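From: Naheed Pirzada
To: Allotment and Kitchen list
Subject: Re: Green tomato chutney

Hello Sohail, and hello everyone,

Lovely to hear from you, and I'm so glad the tomatoes did well in the end (ours sulked until September!).
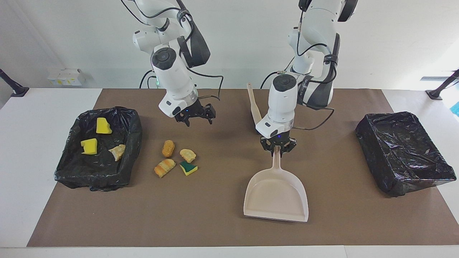
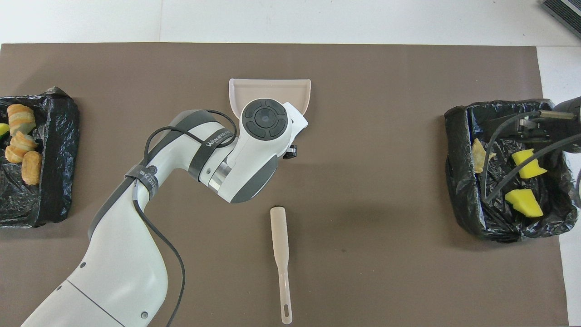 On 18:24, Sohail Rind wrote:
> Naveed and I have a mountain of green tomatoes. Is
> 125 g of sugar enough for a small batch? And how
> long before we can eat it?

For a small pan I'd say 125 g is plenty, especially if you put a cooking apple in – my mother always did, and a handful of sultanas too. Let it simmer for about 2 hours with the lid off, and do keep stirring towards the end. Then hide the jars until December if you possibly can. Ebenezer opened his early last year and found it dreadfully sharp, poor man.

Love to Naveed,
Naheed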